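Grendov Exterior Paint Weathering Records
Data card and README

Summary

The Grendov records describe how exterior house paints held up on residential siding and trim over several seasons. Each record covers one inspection of one painted surface and gives the paint type, the surface preparation, the weather on the day of application, and the condition of the coating when it was inspected. The release contains 3,354 records from 180 houses. It is intended for painting contractors, housing managers, and researchers who study maintenance schedules.

The records are maintained by the Building Coatings Group at the Heiskanen Institute. Questions about content should be directed to Catríona Hanrahan, and questions about file structure to Domingo Riquelme.

Release date: Sunday, June 26, 2022

Contents of the release

records.csv - one row per inspection
houses.csv - one row per house, with siding material, year built, and compass orientation of each wall
products.csv - coating types, listed by generic class and not by brand
weather.csv - temperature, humidity, and rainfall for the 52 weeks following each application
bench/ - notes and photographs from the sample bench
CHANGES.txt - corrections made after the first internal version

All tables use comma separators and UTF-8 encoding. Empty fields indicate that a value was not recorded. A zero is a measured zero.

How the records were collected

Houses were enrolled through contractors who agreed to share their job sheets. The owner of each house gave written consent for repeat visits. Inspectors visited in spring and again in September, when surfaces were inspected in daylight and without recent rain. Two inspectors scored each wall separately. Where their scores differed by more than one grade, Živko Delić reviewed the notes and assigned a final score, and the original scores were kept in the columns score_a and score_b.

Small chips of loose paint were collected from walls that had already begun to fail. No sound coating was cut or scraped for sampling. Chips were labeled by house and wall and sent to the sample bench, where film thickness and number of layers were noted.

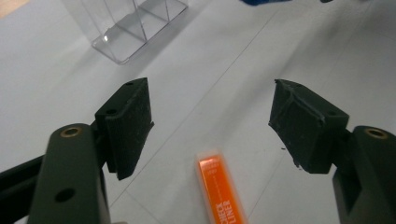
Figure 1. White tabletop with dark green gripper fingers.

Main fields in records.csv

house_id: a code assigned at enrollment. It carries no address information.
wall: N, E, S, W, or T for trim.
prep: washed, scraped, sanded, primed, or a combination separated by semicolons.
apply_temp_f: air temperature at the start of application, in degrees Fahrenheit.
apply_rh: relative humidity at the start of application, in percent.
coats: number of finish coats, not counting primer.
peel, chalk, crack, fade: condition grades from 0 (none) to 5 (severe).
mildew: yes, no, or unclear.
notes: free text from the inspector, lightly edited to remove names.

Scoring follows the Jalter scale, which was written for this project and is supplied in full in the file jalter_scale.txt in the bench folder. Users who wish to compare these grades with other published scales should read that file first - the middle grades are wider than readers may expect.

Known limitations

Enrollment depended on contractors, so houses painted by their owners are underrepresented. Wood siding accounts for nearly half of the houses, and stucco is sparse. North walls were sometimes skipped where access was blocked by fences or planting, and these gaps are not random.

Application temperature was read once, at the start of work. It should not be taken as the overnight low, which matters for late-season jobs. Users studying fall painting are advised to join records.csv with weather.csv on house_id and to use the daily minimum given there.

Bianca Barbu identified a group of trim records in which primer had been entered as a finish coat. These were corrected before release and are listed in CHANGES.txt.
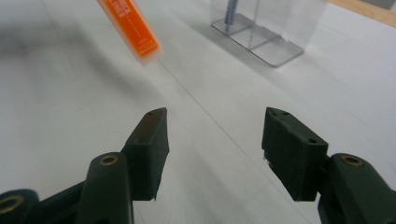
Recommended and unsuitable uses

The records are suitable for comparing coating classes under similar exposure, for estimating repaint intervals, and for teaching inspection practice. They are not suitable for judging an individual contractor's work or for settling a warranty claim. Contractor codes have been removed for this reason, and users should not attempt to restore them.

Loading the data

A short loading script, bronudeo_load.py, is included for users of the Bronudeo table tools. It checks column names, converts dates, and reports any house that lacks a matching weather series. Other software can read the files directly.

Citation and contact

Please cite the release as: Pacheco, A., and Delić, Ž., Grendov Exterior Paint Weathering Records, Heiskanen Institute, 2022. Corrections may be sent to Arnulfo Pacheco at the Institute, with the house_id and the row concerned. Accepted corrections are entered in CHANGES.txt and included in the next release.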